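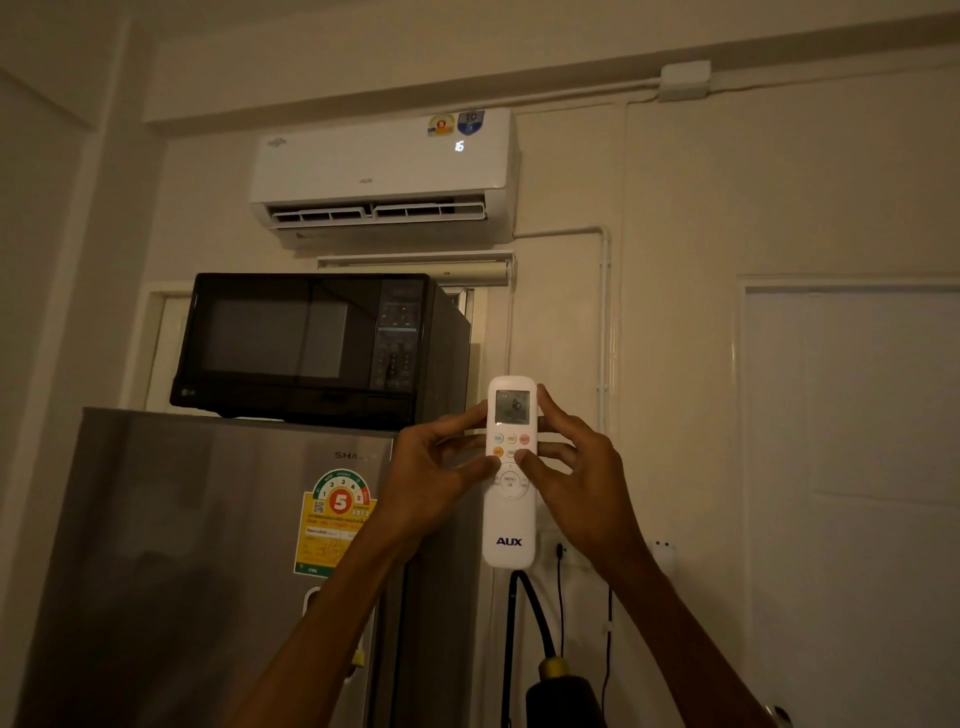

Teeküche, Klimagerät mit Fernbedienung (zu TOP 2)

Protokoll der Hausbesprechung, Bürogemeinschaft Loden
Datum: 2024-09-23
Anwesend: Consuelo Xolalpa (Leitung), Ryszard Żak, Ehab Soliman, Marianna Chmielewska (Protokoll)
Entschuldigt: Stanisława Czarnecka

TOP 1 Protokoll vom Mai
Ohne Änderungen angenommen.

TOP 2 Klimagerät in der Teeküche
Die Anzeige am AUX-Gerät steht auf 16. R. Żak hält das für zu niedrig und schlägt 24 als Standardwert vor. E. Soliman möchte nachmittags weiter herunterstellen dürfen -- einverstanden, sofern beim Verlassen des Raums ausgeschaltet wird. Die Fernbedienung bleibt in der Küche und wird nicht mehr in die Büros mitgenommen.
Die Reinigung der Filter übernimmt Fa. Walczak. Das Angebot über 321 Euro liegt vor und wird angenommen. Termin vereinbart M. Chmielewska.

TOP 3 Kühlschrank und Mikrowelle
Die LG-Mikrowelle steht weiterhin auf dem Sharp-Kühlschrank vor dem Fenster. C. Xolalpa hätte sie lieber auf einem eigenen Regal, damit man besser an das Rollo kommt. Ein passendes Regal von Dreleo kostet rund 699 Euro, das ist den Anwesenden zu teuer. R. Żak fragt nach einem gebrauchten.
Der Kühlschrank bleibt. Auf dem Aufkleber an der Tür stehen zehn Jahre für den Kompressor, E. Soliman sucht die Kaufunterlagen heraus. Lebensmittel bitte mit Namen beschriften.

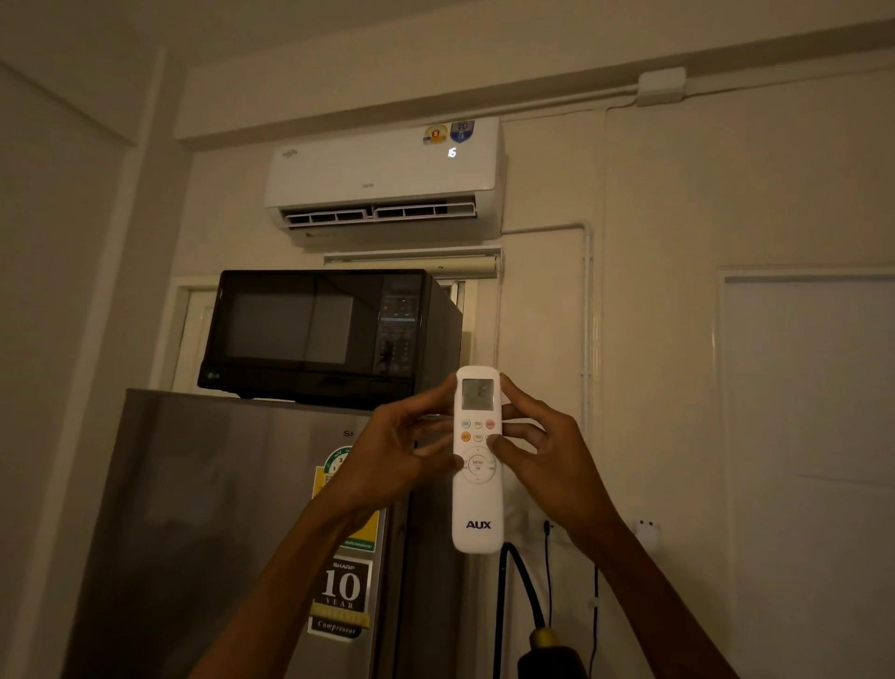 TOP 4 Verschiedenes
S. Czarnecka bittet schriftlich um 2 weitere Schlüssel für den Seiteneingang. Wird bestellt.
Nächste Besprechung: Einladung folgt per E-Mail.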